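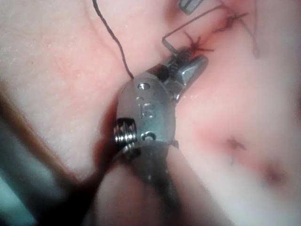 MAMADVILLE, Wednesday, June 28, 2023

Holero Questions "All Ages" Claims in Lake Rides, Opens Season With Shorter List

Holero, the boat and paddle outfit on the Mamadville waterfront, opened its summer season this week with fewer towed rides than last year and a blunt view of how such rides are sold.

The company has dropped its two fastest inflatables. It will keep one slow tube ride, guided kayak trips and paddleboard rental. Riders on the tube must now be at least 8 years old, and the ride lasts 14 minutes.

"Every brochure on this lake says fun for the whole family," said Stelios Raptis, owner of Holero. "I'd like to know whose family. We had grandparents getting off the fast one holding their necks, and we were still handing out the same leaflet."

Raptis said he doubts that the word "gentle" means much when the driver sets the speed and is paid by the number of trips. Holero drivers will be paid by the hour this season. 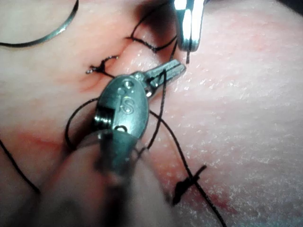 Bookings for the kayak trips are capped at 52 people a day across all departures. Larysa Pasichnyk, who runs the booking desk, said the cap will cost the company money in the busy weeks and that she expects complaints.

"People will be turned away on a hot Saturday and they won't thank us for it," she said. "Maybe they'll go next door. We'll see in the fall if it was worth doing."

Holero also tested a phone app from Jornent that promises to match guests to the right activity after a short quiz. The company has decided against it. "It sent me, with my bad shoulder, to the hardest paddle we have," said head guide Yaroslav Harasym. Guests will be asked a few questions by a guide at the dock instead.

Life jackets are included in all prices. Photo packages, which were added to the bill by default last year, are now sold only to guests who ask for them. The photo booth by the ticket window has been removed.

Rides leave from the Polishchuk pier daily, weather permitting. The company does not offer a sunshine guarantee and advises guests to be wary of anyone who does.

Press contact: Omar Matar, Holero, Mamadville waterfront office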